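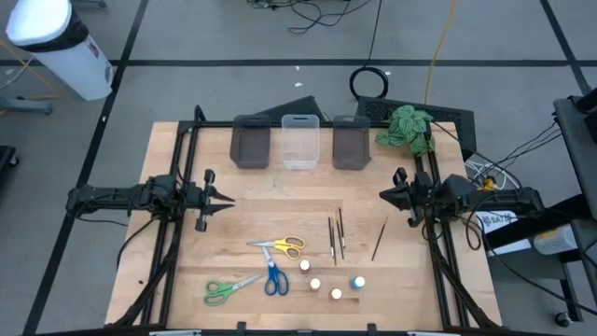
I have been thinking a good deal lately about house rules, by which I mean the plain ones that get taped up next to a robot bench and that everybody who works there is supposed to follow. I've come around to a view that some of my friends in the field find a bit fussy, and I'd like to argue for it at my own slow pace, if you'll bear with me.

The view is that a small tabletop setup, with two arms and some bins and a few ordinary things to be put away, deserves written rules every bit as much as a big factory cell does. The rules should be written by the people who stand at the bench all day. They should be short enough to read before the coffee goes cold, and they should cover the boring parts, meaning the cables and the tape and which bin a paintbrush belongs in, as seriously as they cover the emergency stop.

My first real job with robots was at a company called Trarent, where I was handed a safety and procedures binder that ran to 216 pages. I don't want to make fun of it. Somebody had worked hard on that binder, and there was good sense all through it if you had the afternoon to go digging. But it had been written for heavy machines behind tall fences, and by then most of us were working with light arms bolted to a frame over a wooden table, teaching them to put away office supplies. The binder could tell you the proper height of a fence. It had no opinion on whether you could reach in and straighten a pair of scissors while the arms were paused, and that was the thing we all did, every day, each in our own way. Some people hit the stop first. Some just kept an eye on the grippers and were quick about it. I was one of the quick ones for longer than I like to admit.

Scissors are a good place to start, come to think of it. They're about as homely an object as you could ask for, and a sorting task with scissors and brushes and little capped pots looks like something you'd give a kindergarten class. But a parallel gripper has no feelings about which end it takes hold of. If it picks up by the handles, the blades are what's swinging around out front. So a bench rule has to say which scissors are allowed (I favor round tips wherever the task doesn't need points), how they may be laid out, and that no hand goes over the table until the arms are stopped and whoever is running the session has said so out loud. I really do mean out loud. I know it feels silly when there are only two of you in the room. You get over it in a morning.

Then there is the matter of what the job even is, and I think this is where the written rule earns its keep. Say you have three bins along the back of the table, two dark and one clear, and three kinds of things to put in them. Which goes where? You'd think that would be settled on the first day. At a later place, working on a project we called Grunenum, we recorded almost 300 sessions before somebody noticed that the morning people were putting brushes in the clear bin and the evening people were putting them in the one on the left. Both groups were careful and kind to the equipment, and they were sure they were doing it right. It took one sheet of paper to fix, and a good deal longer to decide what to do with the sessions we already had.

The same goes for when a task is finished. Is a brush in the bin if its handle is sticking up over the rim? Does a pot that has tipped over on its side count as put away? I have my own answers (yes to the brush, yes to the pot so long as the cap is on), but I don't much care whether you agree with me. I care that your bench has one answer and that a new person can find it without having to ask around.

Floors deserve a word too. I'm a great believer in tape. A line of tape says where the stand goes and where your feet shouldn't be, and it costs next to nothing. But tape with no rule behind it turns into decoration very fast – I've worked in rooms where three generations of lines crossed each other and not one of us could say what any of them had been for. If you put a line down, write down what it means. If it stops meaning that, pull it up. And cables ought to have a place of their own, written down like everything else, with the slack coiled where people don't walk and the run between arm and cart checked before power goes on. I'd put that check above almost anything to do with software.

Now, the case against me, which I've heard many times and which has something to it. People say that research has to stay loose, and that if you write everything down you'll spend your life revising the sheet. A friend who worked on a setup named Biswas told me their rules changed so often in the first month that they stopped printing them. I believe it! I'd only say that a rule which changes every week is one you've learned something about, and that with a date on each version you can go back and see what people were told in May. Without one you've got a heap of recordings and a lot of fond memories.

People also say the general standards already cover us. They cover some of it, and where they do you should follow them and not invent your own. They can't know about your pots and your paintbrushes, though, and I don't think it's fair to expect them to.

The sheet I like best came from a shop called Rirov. It was one side of one page and took less than 20 minutes to go through, even with questions. It had the stop procedure at the top in big letters, then the start-up checks, then which thing went in which bin, then what to write in the log when something went wrong. There was a blank space at the bottom for complaints, and people used it. They had more than 3,000 sessions recorded under versions of that page when I visited, and they could tell me which version went with any one of them. I went home and rewrote ours that same evening, and I'm still fiddling with it.

Comments (4)

benchside_ohio
We do the say-it-out-loud thing too. New folks giggle for a day or so. One thing I'd add is that the person who paused the arms should be the only one who can start them again.

papertape
I agree about tape but not about round-tip scissors. If people have pointed ones at home, the robot will meet pointed ones sooner or later. You have to train on them at some point.

slowgripper
The morning and evening bin story gave me a stomachache. We had the same thing with left and right arms. Did you end up relabeling the old sessions or tossing them?

Author reply
Relabeled, slowgripper, and it was every bit as tedious as you're imagining. And papertape, fair enough, I'd just want them on the sheet when you do.

More like this
What belongs in a session log
In praise of the boring checklist
Who gets to press start?
Sharing a bench without falling out

Contact the editor | Copyright held by the author | Back to top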